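Putow Copper Contracts: Frequently Asked Questions

What does one contract cover?
Each contract is for one lot of copper cathode, delivered to a listed warehouse in Mustberg or Putow. Prices are quoted in US dollars per tonne.

When is the daily price set?
The reference price is published at 4 p.m. local time. Trades made after that count toward the next session.
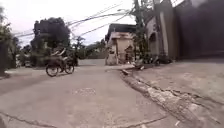 Why does the price differ from the one I see in the news?
News reports usually give the three-month price. Ours is for prompt delivery, so the two can move apart when nearby supply is tight. In June the gap reached $213 a tonne.

How long can metal stay in the warehouse?
The first 30 days are included. After that, rent is charged daily and billed to whoever holds the warrant. Metal left for more than 90 days has to be re-weighed before it can be moved — book this with the Mustberg office. 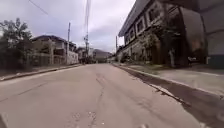
Re-weighing normally takes two working days, and the holder pays the fee. Small differences in weight are settled in cash at the latest reference price.

Which brands are accepted?
There are 8 approved brands, including Lukard and Cha. Other cathode can be sold privately but can't be delivered against a contract.

Can I cancel a delivery notice?
Yes, until noon on the day it is filed. Later requests need written agreement from the other party.

Who do I contact?
Eugeniusz Dudek handles warehouse and delivery questions. For pricing and account questions, write to Kyung-tae Jeon.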